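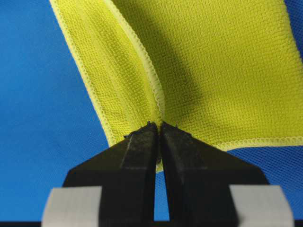
Imprimir | Enviar por correo electrónico

Cuaderno de laboratorio, julio, 9:40

¡Por fin tenemos curvas limpias de sedimentación! Llevábamos toda la primavera peleando con la suspensión de óxido de zinc en agua dura y anoche Itzel Figueroa dejó corriendo la serie larga, 168 horas, con el lote nuevo de Plornach. El lote viejo se nos aglomeraba en la primera tarde y no había manera de distinguir lo que se disolvía de lo que simplemente se iba al fondo.

Corrijo: la dejó corriendo la semana pasada, anoche la paró. Hoy toca filtrar.

Condiciones, para no tener que buscarlas luego:
pH 7,8 sin ajustar
concentración nominal 80 mg/l
2 réplicas por punto (la tercera se perdió, vial mal cerrado, culpa mía)
centrífuga Van Wijk, programa corto

Lo bonito es el zinc disuelto. Sube rápido el primer día y luego se queda plano, plano de verdad, en las dos réplicas. Si se repite con el sedimento del embalse tendremos algo que contar a la gente de Breltia, que son quienes hacen los ensayos con dafnias y nos llevan pidiendo una concentración de exposición fiable desde el invierno.

Buscar en el cuaderno... Ir

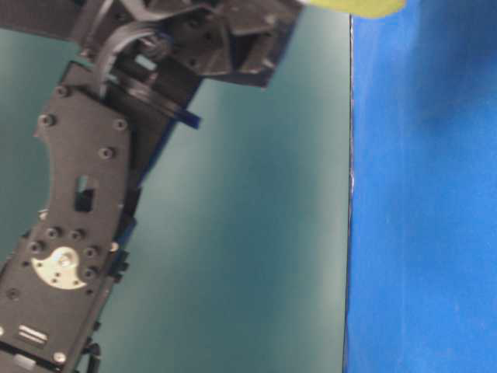
Brazo gris, tramo superior.

11:15 — Blanco de filtro medido. Sale más alto de lo que me gusta. Sospecho de las membranas, no del agua, pero voy a pasar un blanco solo con agua y otro con membrana lavada. Diluir 1:1,000 antes de inyectar, que la otra vez saturamos el detector y perdimos la mañana entera.

Itzel propone añadir ácido húmico en la próxima serie. ¡Me encanta la idea! En el río siempre hay materia orgánica y nuestras partículas desnudas son un caso bastante raro. Habría que sonicar aparte y añadirlo después, nunca junto.

Pendiente: pedir membranas a Ornent, copiar los datos brutos a la carpeta común, etiquetar los viales de la nevera de abajo (los del estante izquierdo siguen sin fecha).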